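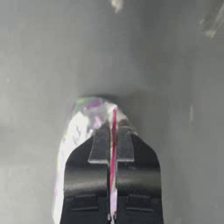 Home Articles Methods Archive Search

7 min read

4.2 The open day at Driltcombe

We had been running the Markia arm behind closed doors for the better part of a year when Driltcombe kindly offered us their hall for an open day in September, and we said yes before we had quite thought through what it would ask of us. The doors opened at ten in the morning and 1,194 visitors came through before closing, a good many of them families with small children (who, we soon learned, have very firm views on what a robot ought to pick up next).

The demonstration itself was kept plain. A visitor chose an item from the Zestness tray, set it down anywhere on the work surface, and the arm was asked to grasp it and carry it to a bin at the far end. We had stocked the tray with 50 items, and we leaned towards the awkward ones, because shiny and crinkly wrappings had given our depth sensing the most grief in the lab. Figure 4 gives the wrist view during one such grasp, with the two fingers closed on an item whose surface is pale and reflective, with a magenta-pink stripe running down the middle.

Figure 4. Wrist camera view of a pinch grasp on a shiny, iridescent item against a grey background.

Of the 80 attempts we logged in the afternoon session, 17 ended in a drop or a missed grasp, and most of those involved reflective items. We were a little disappointed by that, but the crowd was not bothered in the slightest, and several people stayed on through three or four turns just to see the arm have another go. Following Shehu, we left the grip force at one setting all day, so the results should be read with that in mind. We would also move the barrier back next time, as the younger visitors' favourite spot was right up against it and their shadows fell across the work surface.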